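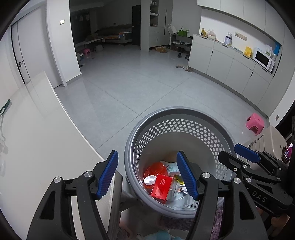

Progress report to the Andidero Fund
Project: Dralberg Oral History and Recipe Collection
Prepared by: Roxana Voicu
Date: 2022-07-23

We promised you 40 recorded interviews by the end of July. We have 31, plus one that is mostly a dog. The remaining people have all said yes, though several have said yes the way people do when they want you to leave the porch.

Spending is on track. The grant's line for travel has 500 left in it, and I expect to use most of that on the Zeka road, where the two oldest bakers in the district live at opposite ends and do not share rides. They haven't spoken since a disagreement over plum dumplings. Both accounts of it are now on tape, and they agree on nothing but the plums.

Transcription is the slow part. Our two typists are careful and fast, but the older speakers switch dialect whenever they get to the good bits, and a "handful" of flour has so far come out at three different weights. We are printing the word as spoken and letting readers suffer.

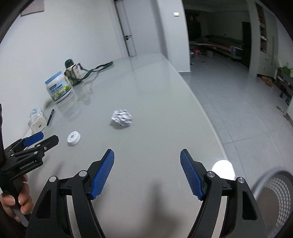

The book layout has moved from talk to paper. Cozma Printing sent back sample pages last week, and the type is finally big enough for the people who are in it. The next job is putting the chapters in order, and I want to do that by laying every page out end to end and walking along it. A long, glossy pale gray table like this one would take a good stretch of the soup chapter, which keeps growing. Breads can wait their turn.

One request: we would like to move the launch back two weeks. The hall is free, the printer is willing, and the choir has asked for more time - having heard the choir, I support them.

Receipts are attached, including the one with jam on it.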